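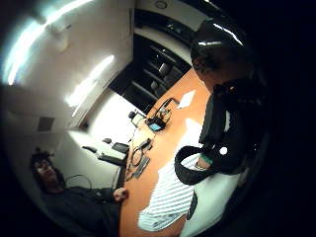 Search products, part numbers, manuals

Grippers > Hand-held > Evaluation kits

Sallen hand-held gripper, evaluation kit

The Sallen is a two-finger gripper carried in the hand, with a wide-angle camera fixed above the fingers. The same finger set and camera mount fit the arm-mounted version, so a task can be tried by hand first and moved to an arm later without changing the view or the grip geometry. The evaluation kit is meant for labs and workshops that want to compare finger and camera options on their own objects before ordering.

The kit is supplied by Rodero from the Skarncombe workshop. It is lent for a fixed period or sold outright. Loan kits have been used but are stripped, checked and recalibrated between customers.

What is in the case

Hand-held body with trigger and wrist strap
Wide-angle camera, fitted
Standard lens hood and low-glare lens hood
Finger set A, flat pads, soft
Finger set B, ribbed pads, firm
Tlapale logging unit with screen, belt clip and cable
Calibration card, matt
Hex keys, spare pad screws, cleaning cloth

The case does not include a memory card or a mains adaptor. Any good USB-C supply will charge the logging unit.

Choosing between the finger sets

Set A closes around thin and uneven things: cables, folded cloth, paper, small plastic housings. The pads deform, so the measured opening at contact reads slightly larger than the object. Set B gives a truer reading and holds heavier items, but it slides on polished surfaces and will mark soft card. We suggest starting with A for mixed tabletop work and with B for boxes, handles and tools.

Pads are changed with the smaller hex key. Do not overtighten. The opening must be zeroed again after every change, with the fingers fully closed and nothing between them. If this is skipped the log will still record, and all widths in it will be out by the same amount.

Camera options

The fitted camera has a fisheye lens. It sees both fingers and a large part of the room, which helps position tracking because walls, shelves and furniture supply fixed points. The corners of the picture are dark. This is normal for the lens and is masked in the supplied software.

A narrow lens is sold separately. It shows more detail at the fingertips and loses tracking sooner when the hand turns quickly. In our bench comparison in April, the wide lens recovered from a fast turn without help in 9 trials. The narrow lens had to be restarted in 4 of the same set. Users who need close detail are better served by adding a second camera to the side bracket than by replacing the first.

Lighting and table surface

Varnished tables under ceiling tubes give hard reflections, and these move as the gripper moves. Tracking can mistake them for fixed points. The following usually cures it:

Fit the low-glare hood.
Lock the exposure with the gripper held over the working area, away from the lamps.
Lay a matt sheet under the objects if the reflection sits where you need to grasp.
Leave some furniture in view. A bare wall gives the tracker very little.

People may sit or stand at the table during a recording. They should not fill most of the view for long, as the tracker will then follow them and the logged path will drift. Plain dark clothing close to the lens is the worst case.

Logging unit

The Tlapale unit records video, finger opening and hand motion against a single clock. It runs for up to 2 hours on a charge. Files are closed each time the trigger is held down fully, so a fault part way through a session loses only the open recording. The cable should be routed along the forearm and not across the table, where it will be dragged into the objects.

The arm-mounted Sallen uses the same file layout. Controllers that accept an external opening command can be driven through the adaptor board, ordered separately. Check the connector drawing before ordering: there are 2 board versions and they are not interchangeable.

Known limits

The body is not sealed. Keep it away from liquids and fine powder.
Clear plastic and glass are grasped reliably but are often lost in depth estimates.
Opening is measured, force is not. A force-sensing finger is in test and has no release date.
Left-handed use needs the strap reversed and the trigger guard turned round.

Ordering and loans

State which arm and controller you intend to use later, if any, so that the right flange can be packed. Loan kits go out in the order requests arrive. Return the kit with both finger sets and the calibration card. Missing cards are charged for, and printed copies are not accepted in their place.

Specification revised May 2026.

Tagged: hand-held grippers, wrist cameras, data logging, loan equipment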